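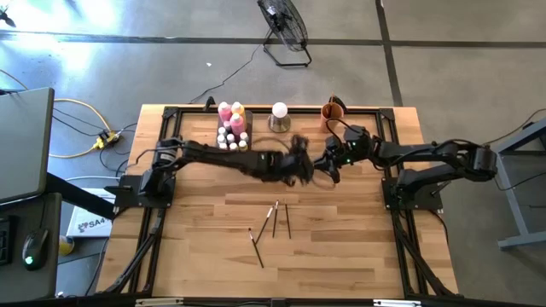

If a wind farm or a solar farm is proposed near your home, you can send a written submission to the council, and you do not need a lawyer for it. I have helped with this in Zalcombe, for the Wisora wind proposal and later for a smaller solar one. Before you write anything, get the site plan on paper and lay it out flat. A wooden worktable with a top of light butcher-block strips is very good for this, as the pencil does not go through the sheet. Then follow the steps.

Step 1. Find the application number and the closing date. Both are on the council notice. At Wisora the closing time was 5 pm and late letters were not read.

Step 2. Mark your house on the plan and measure to the nearest turbine with a ruler. Check the scale twice. My neighbour Anas Nasrallah used the wrong scale and wrote 400 metres, when the correct distance was 800.

Step 3. Read the noise chapter and the shadow flicker chapter. The rest you can leave for later. Write down the page number each time something is not clear to you.

Step 4. Write your submission. Say first if you support the proposal, oppose it, or support it with conditions. Conditions are often the most useful part. I asked for truck deliveries to stay off Hattar Road during school bus hours, and for noise to be measured again after the turbines start.

Keep to one subject in each paragraph, and put the page number beside it. Two pages are enough. Photos of the view from your own property may be attached.

Step 5. Sign it, add your street address, and keep a copy. If you send it by email, ask for a receipt.

If you wish to speak at the hearing, you must tick the box on the form. Speakers have 6 minutes in our council. Other councils have their own rule, so please phone and ask.

Rania Atallah
Updated Jul 31, 2026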